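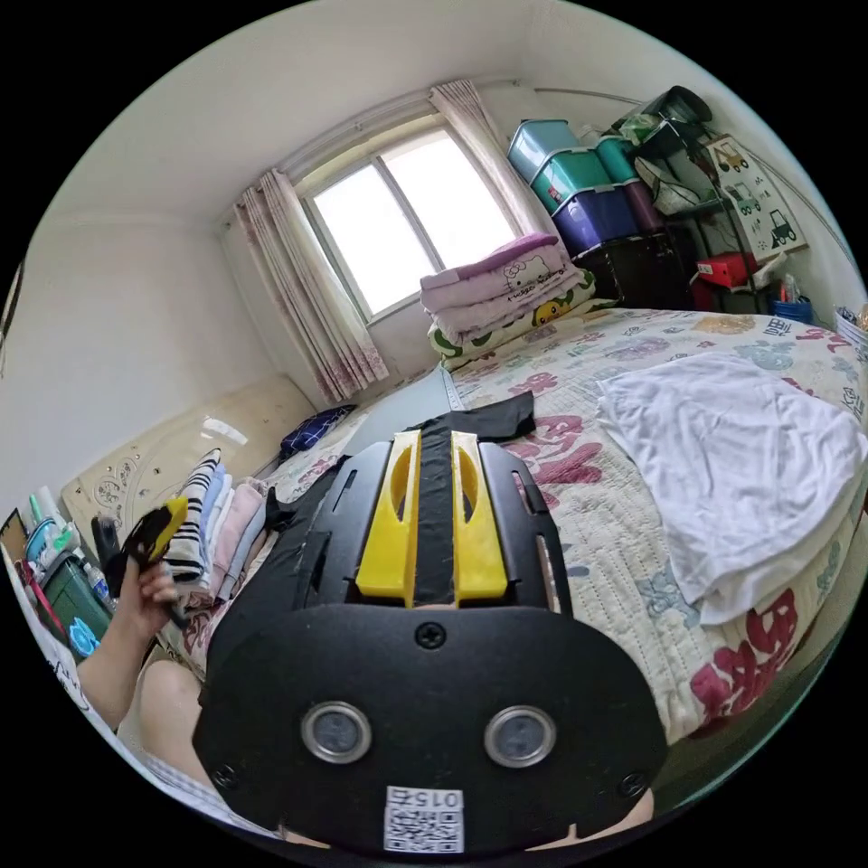 The fault on 015 was lag. I had the pull counter at 3563 when it started, and the service sheet says an Entili hand unit should go well past that before the return spring needs looking at. Lag on these shows up best with thin cloth. A cup or a box will hide it, as the jaw has something solid to stop against, but a scrap of black cloth lying on a quilt has to be pinched at exactly the height it lies, and two yellow fingers that close late will skid over the top of it. I was using the bed as a bench by then. It was the largest flat surface in the room, more or less, and the light from the window came straight across it.

Semura had sent everybody's units home with them. The depot at Ziltley was shut and the only thing still running there was the server, which took the logs in each evening and sent back a column of figures. The column was headed Pastness. I never found out who chose the word. It gave the gap, in milliseconds, between the trigger moving and the fingers moving, and it was the first thing anybody looked at. A healthy unit read 5. The limit was 13, and at the limit the server stopped accepting work from the unit until someone had signed a repair line.

015 read 5 for weeks. Then it read 8, then 8 again, then 11. I cleaned the slots along both sides with a dry brush, which was the wrong thing to do first, and it read 11 the next evening too.

The order on the sheet is fixed. Power off. Cable out. Check the fingers for play. Check the faces for wear. Take the plate screws out in opposite pairs and keep them in order, because the ones at the corners are longer than the rest on early units and will go into the short holes if they are forced. Lift the plate straight up. The two lenses come away with it and their ribbons are short. There is a line in bold about the ribbons. The writer of the sheet had evidently torn one.

I did all that on April 19, 2020, with the parts laid out on a tea towel. The play in the left finger was nothing I could feel. The right finger moved very slightly at the root when I pushed it sideways, and there was a grey dust in the channel under it that came off on my thumb. The dust was spring coating. The spring itself looked fine until I took it off its post, and then it kept the shape of the post.

The spare is part 587. I had one. It had come in the box with the unit, taped to the inside of the lid, and in all the time I had owned the job I had taken it for a piece of the packaging.

Fitting it takes three hands. The short leg of the spring goes in the carrier and the long leg goes behind the post, and the carrier has to be held closed against the spring while the pin goes through. I had two hands and a clothes peg. On the first try the pin went in and the long leg jumped off the post. On the second the peg let go and I spent some time under the bed with a torch. I found the pin against the skirting board. I found one of the early long screws too, which meant that somebody had opened a unit in that room before me, or that I had lost one without knowing and the plate had been a screw short since. I checked the plate. Every hole had its mark of thread paste and every screw was on the towel.

I put the extra screw in the lid of the box, where 587 had been.

The third try held. I worked the fingers open and shut by hand before the plate went back, slowly, watching the gap between them stay even all the way down. The sheet calls for this and then calls for it again after the plate is on. I had always skipped the second one. I did it properly that day.

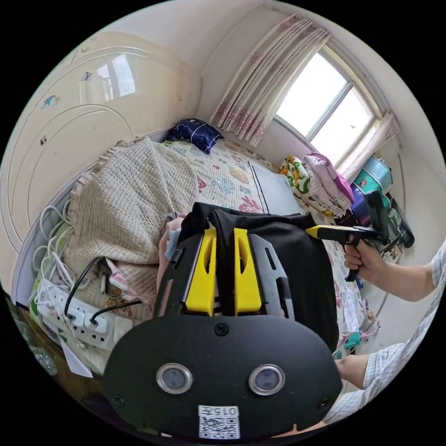

How tight do the finger screws go after a spring change?

Turn them until they seat, then give them an eighth of a turn more, with the fingers held closed. Any tighter and the carrier binds, and a bound carrier gives the same reading as a tired spring.

I copied that out of the service notes onto the inside of the lid, under the tape mark.

Next was the zero. The unit wants to be told what closed means and what open means, and it believes whatever it is told. Trigger out, wait for the tone. Trigger in, wait for the tone. If the operator's finger trembles on the second one the unit records the tremble as its closed position and will be wrong by that amount until somebody zeroes it again. I rested my elbow on the mattress. The mattress gave a little. I moved to the floor, set my elbow on the boards and did it there, and the two tones came out clean.

The pair check comes last. The other unit of the pair gets zeroed as well, even with nothing wrong with it, so that both have the same starting time in the log. I didn't see the sense of that when I was trained. The server compares one against the other, and if one has a fresh zero and its mate has a stale one, the mate will seem to be drifting. A good unit can be sent back to the depot on the strength of it. I expect some were.

I ran the cloth test afterwards. Pinch, lift, hold, put down, open. I ran it with the left hand and again with the right, then uploaded and made supper.

The evening figures arrived late. 015 read 5 and its mate read 5. Under them was the repair line, waiting to be signed, with a box for the part number, a box for the counter and a box for remarks. I filled in the first two. In remarks I wrote that I had found one long plate screw, surplus, origin unknown, and asked whether any unit had been sent out from Ziltley a screw short.

The answer came in May. It was the standard form. It said that all units leave the depot complete, that surplus fasteners should be kept by the operator, and that the early units had been built with a second post, since removed from the design, which took a long screw from below. It asked whether mine had the second post.

I powered 015 down, pulled the cable and got out the towel.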